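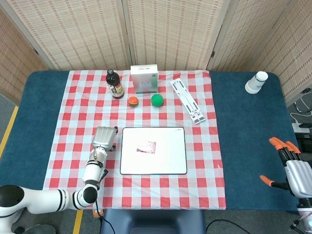

Picnic Food and the Two-Hour Rule
Project report, Food and Everyday Life
Pruvdale

Why I picked this

My family takes picnics very seriously. We have a potato salad that gets made for every single one, and every summer somebody argues about how long it can sit out before it has to go. My aunt says an hour. My grandpa says until the ants want it! So when Mr. Kälin told us to choose a question from our own lives, I already had mine. I wanted to know what people around here believe about food left out at picnics, and whether they do what they say they believe.

What I did

I made a short paper survey and handed out 200 copies in September, mostly at the park on Ison Street and at the school fall lunch. It had 6 questions. The main one was how long you would leave a mayonnaise salad on the table on a warm day before throwing it out. I also asked who in the house packs the food, whether they use a cooler, and what they do with leftovers (this one got the best answers by far).

Then I did the part I was nervous about, which was going up to people who were eating and asking if I could talk to them. Most were really nice about it. I ended up with 32 long interviews, and one man gave me a pickle.

What people told me

The standard advice I read is 2 hours at normal temperatures, or one hour if it's over 90 degrees. Lots of people knew the two-hour number. What surprised me was when they started the clock. Some started it when the cooler was opened, some when everyone sat down, and one lady started it when the last guest arrived, which at her family's picnics can be pretty late.

Leftovers were even messier. People who were strict about chicken were relaxed about cut melon, and hardly anyone I interviewed thought of melon as something that needs to stay cold. I didn't either before I did the reading. We leave ours out all afternoon, or we used to.

Problems

My question about coolers was bad. I wrote "Do you use a cooler?" and people said yes when they meant only for drinks. I noticed this halfway through the interviews and started asking a follow-up, but the paper surveys were already out there. Also, Meinrad Kälin (my teacher, so hi) pointed out that people at a park in the middle of the day are not everybody – I missed anyone who works then.

What I'd do next time

I'd fix the cooler question first. I'd also like to borrow a food thermometer and check a bowl of salad every 15 minutes, in shade and in sun. My aunt has offered the salad.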